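How do you dry makeup brushes so the handles don't come loose?

Asked in Home Care > Cleaning and Laundry
Posted by pennyjar_k

I have 17 brushes, most of them wood handled, and I wash them all on Sunday because that is the only day I have the sink to myself. In the last year three of them have gone wobbly where the handle goes into the metal part, and one came off completely while I was using it. The bristles on that one are still good, so I would like to know if I can glue it back.

What I do now is wash them in warm water with baby shampoo, squeeze them out in a towel, and stand them up in a cup on the bathroom shelf, bristles up, until the next morning. My sister says standing them up is what is ruining them. She hangs hers upside down in one of those plastic racks. I don't want to buy a rack if a cup is fine and I am doing something else wrong.

The bathroom has no window, just a fan. We are in an apartment in Herham and July here is very humid. One of the big powder brushes was still damp in the middle when I used it the day after washing.

So what I want to know is which way up they should go, how long they need, and what kind of glue to use. I have read rubbing alcohol is quicker than washing but I don't know if that is bad for natural hair. Two of mine are goat and the rest are synthetic.

Thanks in advance.

Lerato Makhubela
Member, 182 helpful votes

Your sister is right, but it's easy to fix and you don't need the rack.

The metal part is called the ferrule. The bristles are glued into one end of it and the handle is glued and crimped into the other. When a wet brush stands with its bristles up, water runs down inside the ferrule and sits there. It softens the glue, and it also gets into the end of the wood, which swells a little. Then the wood dries and shrinks back and there is a gap. Do that every week for a year and you get the wobble you are describing.

Lay them flat instead. Fold a hand towel in half, put it along the edge of a counter or a dresser, and set the brushes on it so that the heads stick out past the edge. Air gets to all sides of the bristles that way, and a flat side doesn't form on the round ones. If you can raise the handle end slightly, even better. I roll up one end of the towel and rest the handles on the roll.

Get them out of the bathroom too. A room with no window and somebody taking a shower in it is about the worst place to dry anything. A bedroom dresser with a small fan on low across the room is plenty. Don't use a hair dryer on them, particularly the goat ones, which go frizzy and won't come back.

For time, I would go by size:

Small eye brushes, overnight.
Medium brushes, such as blush or foundation, a full day.
Large powder brushes, two nights in humid weather. Pinch the base of the bristles right by the metal. If it feels cool, it is still damp inside.

Before drying, be careful how you wet them. Hold the brush with the head pointing down under the tap the whole time and keep the water off the metal. Swirl it in your palm, rinse pointing down, squeeze pointing down. Most of the damage happens in the sink and the cup only finishes it off.

For the one that came off, yes, you can glue it. Let both parts dry for several days first. Scrape the old glue off the end of the handle with a craft knife and sand it lightly. Use a two-part epoxy, the slow kind and not the five minute kind, and put a thin coat on the wood only. Push it in, wipe off what squeezes out, and lay it flat for 21 hours or more before you touch it. Superglue will hold for a while but it is brittle and it lets go the first time the brush gets dropped. If the handle is only wobbly, you can sometimes tighten the crimp with pliers and a piece of cloth over the metal so it doesn't scratch.

On the alcohol: fine for synthetic, every so often, in a spray. I would keep it away from the goat hair since it dries it out, and away from painted handles because it can take the finish off. It also doesn't remove old cream product very well. Think of it as something for between washes.

Once they are dry all the way through, a cup is a good place to keep them, bristles up. Your cup was never the problem when the brushes were dry. I'd pick one that is heavy enough not to tip and wide enough that the heads aren't crushed together, and wipe out the bottom of it when you wash the brushes. Powder collects down there and sticks to the ends of the handles.

tomasz_in_3125

I don't wear makeup but I paint models and it is the same thing with paint brushes. Never leave them standing in the water, not even for a minute. That's what kills them. Also try bar soap. I use plain white soap from the Khumalo store and rub the brush on the bar, then rinse. Cheaper than shampoo and gets more out.

I have tried the glue fix and it worked on two and not on a third. The third one had a split in the handle, so check for that first.

Bindum Betty

My mother always used dish soap and stood hers in a jar on the windowsill and she had the same set for years, so I think some of it is just the quality of the brush. I had a cheap set from Ultonow and the handles were loose when I opened the package. No amount of careful drying helps with that.

I do lay mine flat now. One thing I would add is to put them somewhere the cat can't get at them. I lost a goat hair brush that way — it was under the couch and there wasn't much left of it.

If you have the room, split them in two batches, half one week and half the next. Then you always have a dry one, and you won't be tempted to use the big one before it is ready.

pennyjar_k (original poster)

Thank you all. I moved them to the bedroom on a towel like Lerato said and the small ones were dry by morning. The powder brush took until the second night, same as you told me. I have epoxy on the list for the weekend. The wobbly ones I squeezed with pliers and one is solid now. The other two still move a bit so I will probably glue those as well.

Going to try the two batches too. Dry ones go back in the cup.

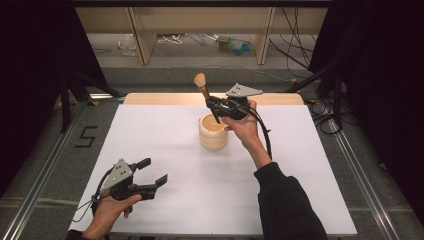
Brush and a ridged cream-colored holder.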